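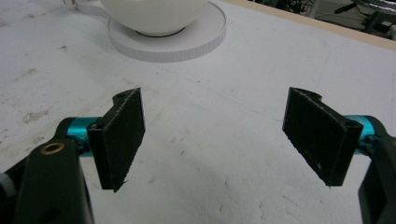

Gullutard is a small firm. Four of us, one office in Fikuscombe, up the stairs next to the dentist. We help managers have the talks they keep putting off.

Started by Marwa Mahrous after a long stint running shifts at a parcels depot. Abdelkrim El Sherbiny joined the year after, from the council side. Between them they've sat in on a lot of bad meetings.

## What we do

Mostly three things at the moment:

- Coaching for new team leaders. One to one, nine sessions, by phone if you prefer
- Tazi, our day course on giving feedback. Groups of up to 12 normally, ask if you've more
- Sorting out handovers when a director leaves. Often at short notice, that's fine

We don't do personality tests. People ask. There's a firm in Buvgate who are good at them and we'll happily pass you on.

## Who we work with

Care homes, builders merchants, two housing associations, a brewery. Nearly 200 managers have done Tazi so far. The biggest client has 87 staff and the smallest is a bakery where the owner wanted somebody to tell her she was interupting people. She was. She's a lot better now.

## How it works

Ring first. Marwa or Abdelkrim will answer, or call back by teatime. First chat is free and we'll say if we think you dont need us. After that a short written plan, one page, with the price on it. Travel included if you're this side of Buvgate.

New Tazi dates go up in July. Autumn ones fill early, so get your name down. Parking at ours is poor, use the one behind the library.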